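# Gaillard will Greifer kaufen, der Betriebsrat will erst Zahlen sehen

Skernach, 6. Februar 2026. Der Süßwarenverpacker Gaillard plant, einen Teil seiner Displaybefüllung zu automatisieren. Im Entwurf für den Investitionsplan stehen sechs Paare handgeführter Greifer zum Stückpreis von 3.595 Euro je Paar, dazu Software und Schulung. Angeboten hat das Paket der Systemanbieter Ladero. Mit den Greifern sollen Beschäftigte die Handgriffe vormachen, die später ein Roboterarm übernehmen soll. Der Arm selbst ist im Entwurf nicht enthalten.

Beim Einlegen von Riegeln in durchsichtige Boxen, so heißt es in der Vorlage, sei der Nutzen "kurzfristig darstellbar". Was kurzfristig bedeutet, steht dort nicht. Auch eine Rechnung, ab wann sich die Anschaffung trägt, sucht man auf den 22 Seiten vergeblich. Es gibt eine Kurve ohne Achsenbeschriftung und den Hinweis, die Personalkosten würden "perspektivisch entlastet".
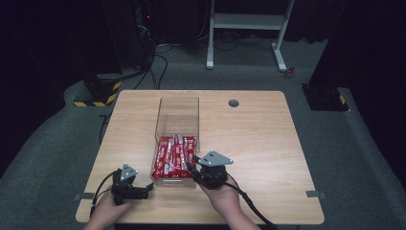
Margaux Delorme, im Werk für den Einkauf zuständig, hat die Vorlage mit Rückfragen versehen und an die Geschäftsleitung zurückgegeben. Sie stört sich vor allem daran, dass die Greifer als eigenständige Investition geführt werden. "Wir kaufen damit Aufnahmegeräte. Eingepackt ist dadurch noch kein Riegel", sagte sie. Wer den Posten genehmige, genehmige den Roboterarm im Grunde gleich mit, und dessen Preis kenne im Haus bisher keiner.

Ladero verweist auf rund 500 Vorführungen, die für einen einzelnen Arbeitsschritt genügen sollen. Woher die Zahl stammt, wollte das Unternehmen auf Anfrage nicht näher erläutern. Sie hänge vom Produkt ab, hieß es, und von der gewünschten Zuverlässigkeit. Eine Trefferquote sagt das Angebot nicht zu. Gaillard wechselt nach eigenen Angaben mehrmals im Jahr Verpackungsformat und Boxengröße. Ob dann jedes Mal neu vorgeführt werden muss und wer diese Stunden bezahlt, ist offen.

Zu den Folgekosten ist das Angebot ebenfalls knapp. Wartung wird als "nach Aufwand" geführt. Für Ersatzfinger, also die Teile, die am Produkt anliegen und entsprechend verschleißen dürften, fehlt jeder Preis. Delorme verlangt nun eine Liste der Verschleißteile mit Lieferzeiten und eine schriftliche Zusage, dass die aufgenommenen Daten Gaillard gehören. Im Vertragsentwurf heißt es bislang lediglich, beide Seiten dürften sie "im Rahmen der Zusammenarbeit" nutzen.
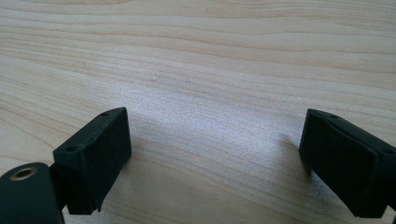 Der Betriebsrat hat eigene Bedenken. Er will wissen, ob das Vorführen als reguläre Arbeitszeit in der Linie gilt oder zusätzlich anfällt, und ob sich aus den Aufzeichnungen ablesen lässt, wer wie schnell arbeitet. Die Geschäftsleitung erklärte, eine Leistungskontrolle sei nicht vorgesehen. Eine Betriebsvereinbarung dazu liegt nicht vor.

Am Standort erinnert man sich zudem an das Projekt im Schwesterwerk Genton. Dort wurde vor einigen Jahren eine automatische Kartonaufrichtung mit ähnlich zuversichtlichen Worten beschafft. Sie lief nach Angaben des Betriebsrats nie länger als eine Schicht am Stück und wurde später verkauft. Die Geschäftsleitung hält den Vergleich für unpassend, es handle sich um eine andere Technik und einen anderen Lieferanten.

Delorme schlägt vor, zunächst ein einziges Paar zu mieten und einen Arbeitsschritt vollständig durchzurechnen, einschließlich Arm, Umrüstung und Stillstand. Ladero bietet nach eigener Auskunft derzeit keine Miete an, wolle die Möglichkeit aber prüfen. Über den Posten soll noch im Februar entschieden werden. Bis dahin gilt der Preis aus dem Angebot, danach behält sich der Anbieter eine Anpassung vor.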